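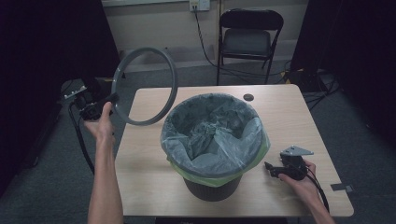
Bag-change task with the handheld grippers, one in each hand

Search the community Search all topics Go

Is the Idon handheld gripper kit worth it for household tasks?

Posted by Mehrangiz Farahani
24 Dec 2024

I'm looking at the two-hand Idon kit from Trudbridge for recording demonstrations. The price I was quoted is $2,994 for the pair with cables and mounting plates. A single unit is $2,135, so the pair looks like the better deal if I need both hands, and I do. Most of my list is chores: lining a trash can, folding towels, putting lids on containers.

My concern is the trash bag. The plastic is thin, it slides, and it has to be folded over the rim without pulling the other side loose. I borrowed a pair for two days and got it done, but slowly, and the cables kept ending up where I wanted to put my wrists. Does it get better with practice, or should I look at something else? I also need to know if the cables can be swapped for longer ones. The Derance kit is the other one I'm considering, but I haven't had it in my hands.

dkowal_shop

We have had the Idon pair since August. It does get better. My first bag changes took over a minute and now I'm at some 20 seconds if the bag is already open. Things that helped:

Open the bag fully before you start recording. Getting two stuck layers apart with the jaws is a separate skill and you should record it as a separate task.

Pinch the bag an inch or so below the edge. If you grab the very edge it slips when you pull it over the rim.

Hold one side still and work the other hand around. Moving both at once drags the whole bag down into the can.

Put the can on a table instead of the floor. You won't be bending over and your forearms stay at a better angle.

On cables, yes, you can get longer ones from Trudbridge. They sell a set as a separate item. Run them off the near side of the table, behind your elbows, and tape them down once. I would not buy third-party cables. I tried a cheap set and one hand dropped out every few minutes until I went back to the originals.

The jaw pads wear. Ours needed replacing after 851 recordings, mostly plastic and cardboard. Ask what a spare set costs before you order.

Rennick

get the derance, its lighter. dont know about trash bags though, we only do boxes

tallpine4

I've used both, at different jobs. Derance is easier on the wrists over a long day. Its jaws are wider and they don't close as flat at the tips, so thin plastic was a problem for me. For towels and lids I couldn't tell much difference between them.

If bags are a big part of your list I'd stay with the Idon. Shojaei rents them by the week, and when I did it they took half the rental off the purchase price. Check if they still do that. Two days wasn't long enough for me to judge either one.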